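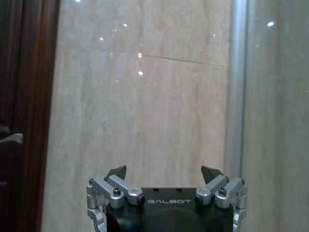 31 May 2019

Label call at ten. Vibeke Laxdal ran it from Pliststead with the finance side on the line. The Mimham record is now confirmed for November as a full album, with the mini-album plan dropped. Eleven tracks were proposed last week and the number is still open. Mixing stays with Troels Juhl, who wants stems at 24-bit and has asked us to stop sending bounced vocals with reverb printed on them. Fair request. I re-exported the two offenders after lunch and logged the new versions.

Presale figures for the fan club show: 2955 tickets out, 400 held back for production and sightlines. Thoroddsen would like the hold released early. I said no until the stage plot is signed, as the left wing moved 2 meters on the last drawing and the side blocks may lose the screen.

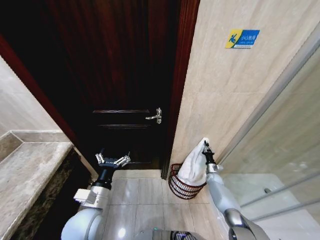 Afternoon on the trainee group. Milagros Espinoza sent the revised schedule - 27 weeks to debut, counted from Monday, with vocal evaluation every third week. Choreography hours are up and language hours are down, which I expect to be reversed once the overseas dates are announced. Sille Thorlacius is still listed as leader on one sheet and not on the other. Wrote to ask which is current.

Pidix returned the teaser edit with the audio four frames late. Sent it back with timecodes. They promise a fix overnight.

To do: reply to Troels about track six, chase the stage plot, check the lyric credits against the registration forms.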